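22 May 2023 – Galo cell, hand service

Cycle counter at 1,866 when I took the cell over from the night run. Service is due every 400, last one logged in March at 1,400 and something, so we are slightly past it. Linnea Ljungberg had left a note: index finger closing late, thumb fine.

Power down at the cabinet, air off, then brake release on the wrist so the hand could be turned palm up on the stand. Connector J4 was seated. Pulled it anyway, cleaned the pins, put it back.

Index finger: backlash at the base joint, measured at the tip with the dial gauge. 1.1 mm, limit in the Mosquera sheet is 0.8. Ring and middle both under 0.5. Opened the side cover on the index. The screw at the lower joint had backed out close to a full turn. No thread damage. Cleaned off the old threadlocker, new drop of medium, torqued to the sheet value. Backlash now 0.6. I would like it lower but the bushing is original and I don't have a spare. Two on order through Zutbridge.

Went over the remaining joint screws with the same driver. Two on the outer finger moved slightly, re-torqued without threadlocker for now. If they move again at the next check, do them properly.

Thumb pad: adhesive lifting at the lower end, trimmed and pressed back. It will need a new strip before the next service. Linkage under the thumb wiped down and given one drop of oil per pivot. Do not use the spray can here – it gets on the pad and the pad lets go.

Homing after reassembly: first attempt failed on the index, overcurrent at the closed stop. Cause was my own cable tie pinching the sleeve. Cut it, moved it 10 mm back, homed clean three times running.

Then the reference touch on the holder plate. Program 12, slow speed, fingertip to the lower edge of the plate. The panel had been off its rail at the Prustgate visit, so the stored reference was not to be trusted. Jogged in by hand for the last part and wrote the new value over the old one.
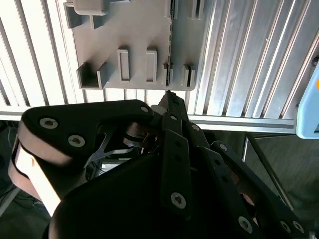
How often does the reference need to be retaught? After any work on a finger joint, after the panel or plate has been unbolted, and otherwise every 1,000 cycles.

New offsets against the old file: Z plus 0.4, X minus 0.2, Y unchanged. Old file kept as galo_ref_old on the cell PC. Ran the approach ten times at slow speed and ten at half, no fault in either set. Full speed not tested, Linnea wants to be there for it.

Open:

- bushings from Zutbridge, index finger first
- thumb pad strip, cut from the roll in drawer 3
- outer finger screws, check at next service
- label J4, it still has the wrong number on the sleeve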